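Hundespielzeug im Büro hygienisch aufbewahren: offene Kunststoffbox oder geschlossener Behälter?

Forum Haushalt und Ordnung, Bereich Tierbedarf
Verfasst von: Verwaltung Grasgate

Sehr geehrte Mitglieder,

in unserem Bürogebäude sind seit Oktober Hunde der Mitarbeitenden nach vorheriger Anmeldung zugelassen. Für die gemeinschaftlich genutzten Spielzeuge suchen wir eine Form der Aufbewahrung, die sich ohne großen Aufwand reinigen lässt und nicht dazu führt, dass Kauspielzeug auf Schreibtischen oder unter Stühlen liegen bleibt. Die Hausordnung verlangt lediglich eine »geeignete Ablage«, ohne dies näher zu bestimmen.

Vorgesehen ist derzeit eine weiße Kunststoffbox ohne Deckel mit Griffaussparung an der Schmalseite. Sie soll auf einem hellen Holztisch stehen, dessen Platte eine runde Kabeldurchführung besitzt. Der Boden ist mit grauem Teppich ausgelegt. Bei den Spielzeugen handelt es sich überwiegend um mehrteilige Kauspielzeuge mit strukturierten Oberflächen, in deren Rillen sich Speichel und Haare festsetzen.

Wir bitten um Auskunft zu folgenden Punkten: Ist eine offene Box ausreichend, oder ist ein Deckel zu empfehlen? In welchen Abständen sollten Box und Inhalt gereinigt werden? Wie ist mit Spielzeugen zu verfahren, die aus mehreren Teilen bestehen?

Für sachkundige Hinweise danken wir im Voraus.

Antwort von Fredy Villca

Sehr geehrte Damen und Herren,

eine offene Box ist für den beschriebenen Zweck grundsätzlich geeignet und in einem Punkt sogar vorzuziehen. Feucht eingelegtes Kauspielzeug trocknet in einem geschlossenen Behälter nur langsam und nimmt dort rasch einen unangenehmen Geruch an. Ein Deckel ist nur sinnvoll, wenn der Raum stark staubt oder wenn Hunde sich selbst bedienen und dies unterbunden werden soll.

Für den laufenden Betrieb hat sich in unserer Einrichtung, der Hundetagesstätte Huamán, folgende Ordnung bewährt.

1. Standort

Die Box steht am hinteren Rand des Tisches, damit die vordere Fläche zum Sortieren frei bleibt. Eine Kabeldurchführung in der Platte sollte nicht verstellt werden, sofern sie benutzt wird. Bleibt sie ungenutzt, empfiehlt sich eine Abdeckkappe; kleine abgerissene Stoffteile fallen sonst hindurch auf den Teppich.

2. Durchsicht vor dem Einräumen

Jedes Spielzeug wird einzeln auf die Tischplatte gelegt und der Länge nach geprüft. Bei mehrteiligen Stücken sind die Übergänge die Schwachstellen, also Knoten, angenähte Laschen und die Verbindung zwischen Ball und Endstück. Lose Fäden werden abgeschnitten. Lässt sich ein Teil mit leichtem Zug bewegen, ist das Spielzeug auszusondern.

Ein Kauspielzeug der betreffenden Art in Rosa, Gelb und Hellblau, quer auf dem Tisch, mit noch leerer Box dahinter: 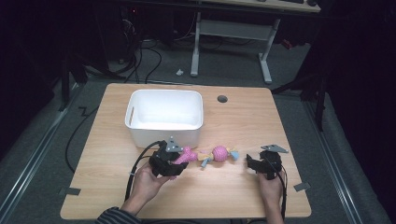
3. Reinigung der Spielzeuge

Gerippte Bälle und strukturierte Kegel werden mit warmem Wasser, einem milden Spülmittel und einer weichen Bürste gesäubert. Knoten aus Stoff oder Seil benötigen erheblich mehr Zeit zum Trocknen als die glatten Teile. Sie sind vollständig trocken einzuräumen — im Zweifel über Nacht an der Luft. Von parfümierten Mitteln ist abzuraten.

4. Reinigung der Box

Die Box wird wöchentlich geleert, ausgewischt und abgetrocknet. Ein weißer Innenraum ist insofern von Vorteil, als Verschmutzungen sofort auffallen. Die Griffaussparung wird beim Auswischen häufig vergessen, obwohl dort jeder hineingreift.

5. Bestand

Die Box sollte nur so weit gefüllt werden, dass kein Stück über den Rand hinausragt. Bei drei bis fünf Hunden genügt nach unserer Erfahrung ein kleiner Vorrat, der regelmäßig ausgetauscht wird.

Mit freundlichen Grüßen
Fredy Villca

Antwort von Dranum

Deckel ist überflüssig. Bei uns steht seit zwei Jahren eine offene Box im Flur, bisher ohne Beanstandung.

Antwort von Stindov

Ergänzend zu den Ausführungen von Herrn Villca sei auf zwei Gesichtspunkte hingewiesen.

Erstens ist zu klären, ob das Spielzeug tatsächlich gemeinschaftlich genutzt werden soll. Bei ansteckenden Erkrankungen, insbesondere bei Durchfall oder Husten, ist der gesamte Inhalt der Box zu entnehmen und gründlich zu reinigen. In vielen Betrieben bringen die Halterinnen und Halter daher eigenes Spielzeug mit und nehmen es abends wieder nach Hause.

Zweitens halte ich die wöchentliche Reinigung der Box bei täglicher Benutzung für zu selten. Ein kurzes Auswischen am Ende jedes Arbeitstages beansprucht kaum Zeit. Der Teppich unter dem Tisch sollte in denselben Ablauf einbezogen werden, da sich Haare und Fasern vor allem dort sammeln. Herabhängende Kabel an benachbarten Arbeitsplätzen sind hochzubinden, bevor Hunde im Raum sind — sie werden von jungen Tieren gern mit einem Seilspielzeug verwechselt.

Nachtrag von Verwaltung Grasgate

Wir danken für die Hinweise. Die Box bleibt ohne Deckel. Hinsichtlich der täglichen Reinigung stimmen wir uns mit dem Reinigungsdienst ab. Offen ist noch, ob Spielzeuge mit Stoffknoten weiterhin zugelassen werden oder ob wir uns auf abwaschbare Stücke beschränken. Erfahrungen hierzu nehmen wir gern entgegen.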